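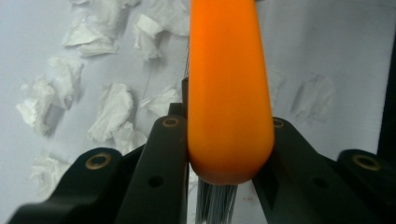 A brush-like tool with an orange handle, held between the fingers of a hand-held gripper. Crumpled tissue lies on the white surface behind it.

Izzati Hidayat has picked up tissue all morning and says her wrist knows it. She works on the upper floor at Rokbridge, a firm in Murnwood that gathers examples for robot learning, and the tool she uses has two black fingers, a camera and a trigger. There is no robot arm on the other side of it. She is the arm.

The job on her sheet is clearing up small rubbish. Each attempt is recorded from start to finish and becomes one example. A learning system called Halim is later trained on the whole set, and is then asked to do the same work with a real arm at a site across town.

By June the team wants 1,813 examples of this one task. Hidayat and Uriel Gallegos share the recording between them, 40 minutes at a time, with a break after each stretch.

"People think we want it perfect," says Gallegos. "We want it done the way you'd do it at home. If you miss the first grab, you go back and grab again, and that stays in."

What does not stay in is decided by Nadhirah Pillai, who watches the recordings at a desk by the window. She throws out any where the person stopped to talk, or where the fingers left the view for too long. In one week she rejected 119. Most of those were her own, made while she was learning to use the gripper.

Tissue is a hard thing to teach. It has no fixed shape, and a ball of it looks different every time it is dropped. Handles are simpler, but they can turn in the grip, and the system has to see that happen as well. Pillai asks for both in the same sitting so that the recordings don't all look alike.
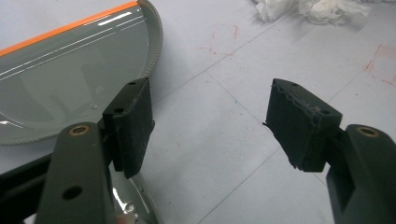 The gripper open above the floor, with a clear lid to one side. The rim of the right foam pad has frayed.

The foam pads take the wear. Wahyudi Majimbun, who builds the grippers, buys the foam in sheets from Trinow and cuts it himself. He keeps a box of old pads, each with a strip of tape saying when it came off.

He does not change them at the first loose thread. A new pad grips a little harder than an old one, he says, and a system that has only ever seen new foam may be thrown by a ragged edge. So a pad stays on until it starts to slip - usually nearly 5 weeks.

Hidayat would change them sooner. She and Majimbun have had that talk several times, and for now his view holds. After lunch she goes back to the tissue, and Gallegos takes over the notes.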